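Clilus packing table records

README, kept together with the data folder

What this is

Clilus is a set of written records about one ordinary activity: taking small household goods out of their cartons and bags, laying them on a table, and putting them back. Each record says what was on the table at one moment, how it was wrapped, and which things were put together. There are 648 records in the present version. They were written by two people, Raimonds Rebane and Deividas Krūmiņa, in the sorting room of the Bitton household store, where returned and unsold goods come back to be checked.

We made the set for our own needs. The store wanted to know which packaging can be used a second time and which goods come back with parts missing. Later a few people from Šimkus asked for a copy, and so we wrote this file, which explains the columns and the words we use. Please read at least the part about words before you make any totals from the data.

What is in the folder

records.csv - the main table, one row for one record
words.txt - the list of allowed words for object, wrapping and place
sessions.csv - one row for each session, with the name of the writer
changes.txt - what was corrected and in which version
old/ - the first form of the table, which we keep only for comparison

All files are plain text in UTF-8. The separator in the two tables is a semicolon, as many remarks have commas in them. If you open records.csv in a spreadsheet program, please set the separator by hand and tell the program to treat the column item_code as text. Otherwise the zeros at the beginning disappear, and after that the rows cannot be joined with sessions.csv.

The columns of records.csv

item_code: a code of five signs, given when the item arrives. One item can have several records.
session: number of the session, from 1 to 48.
object: one word from the list, for example tray, lid, cup, bottle, cloth, cord. If the writer was not able to decide between two words, both are written with a slash, for example tray/lid.
colour: the main colour only. We write "clear" for see-through plastic.
wrapping: box, bag, film, paper, none. An open box and a closed box are different values.
place: near, middle, far. It is always told from the short end where the writer stands.
side: left, right, centre.
parts: how many loose parts lie with the object. Empty means it was not checked. Zero means it was checked and there were none.
remark: free text, usually short.

The table and how we use it

The table is long and dark grey, with a matt top, and a narrow red strip goes along the right edge. The surface is useful for this work because white and clear goods are easy to see on it. A thin light line crosses the table where two sections meet. We use this line as the border between "near" and "middle". The border between "middle" and "far" has no mark, and there the two writers do not always agree. In 11 records we found afterwards that one of us would have said middle and the other far. These rows have the word "border" in the remark, and we did not change them.

Cartons stay on the left as long as the goods from them are out. Bags and other soft wrapping are put down behind the carton or next to it. The item being checked lies at the near end, and small things which wait for a decision go to the far end.
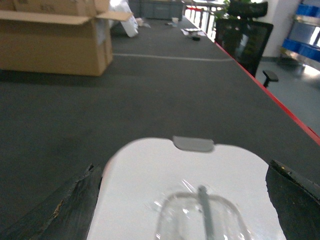 Page last changed: May, by R. Rebane

A situation of this type gives several rows. The white tray or lid lying flat at the near end gets the object value tray/lid, with place near and side centre. The clear plastic piece is written in a separate row, as we cannot say from one look if it belongs to the white one. The thin grey rod or straw goes in the remark. The tan carton on the left has wrapping "box" with the value open, and the crumpled white plastic behind it is "bag" with a question mark in the remark, because it could be also only a wrapping. At the far end there is a small white cup or container, and a little to the right of it something white with a dark object on it, probably paper. For such small far things we write only the colour and the word "small", and leave the object empty until somebody has walked to the other end and looked.

This last rule came after session 33. Before it, far things were often guessed from the near end, and many guesses were wrong. A folded receipt was written as a lid, and one soap dish was a cup for three sessions. We corrected what we could find, but please trust the far rows of the early sessions less than the others.

Words which cause trouble

Tray and lid. A flat white plastic piece with a low edge can be both. If the matching container is on the table, we decide. If not, we keep the slash. Do not divide these rows between the two words in your totals - count them as a third group.

Tab. A tab is a small part which sticks out or is marked in the edge, used for lifting or closing. It is never a separate object. In the old table it was sometimes counted in the column parts, and that is one of the reasons why the old table gives higher numbers.

Bag and film. A bag has an opening. Film has none, or it was torn so much that the opening cannot be found. When the plastic is crumpled we do not spread it only for the record.

Box. We use this word for cardboard. Hard plastic boxes are "container". Printing on a carton is noted as yes or no in the remark, and we copy the text only when it is clear to read.

How a session goes

One session takes a morning. Most of them were held on Thursday, when the delivery comes from the Urard warehouse. The writer empties one carton, puts the goods on the table, writes the rows, and then packs the goods again in the same carton if it is still good. Only when the carton is closed may the next one be opened for checking. In practice a second carton sometimes stands on the table too, and then its contents have no rows in that record.

The writer does not clean the items and does not repair them. Dust, scratches and missing parts are written in the remark in a few plain words.

Known problems

The column colour is weak for grey things. Deividas writes "grey" for much of what Raimonds calls "silver". We have not joined the two values.

Clear plastic is probably recorded too seldom. It is easy to miss, most of all when it lies on top of a white object.

The column parts is empty in more rows than we would like, mainly in the sessions where one person worked alone.

Codes which start with 9 belong to items that came without a delivery note. For them the link to sessions.csv is correct but the day of arrival is not known.

Use and corrections

You may use the records for study and teaching and for your own shop or store. Please name Clilus and the version you used. If you find a mistake, write the item code and the session number to Raimonds, and he will look in the paper notes, which we still keep. Corrections are put in changes.txt - the row number in the main table stays the same, also when a row is emptied.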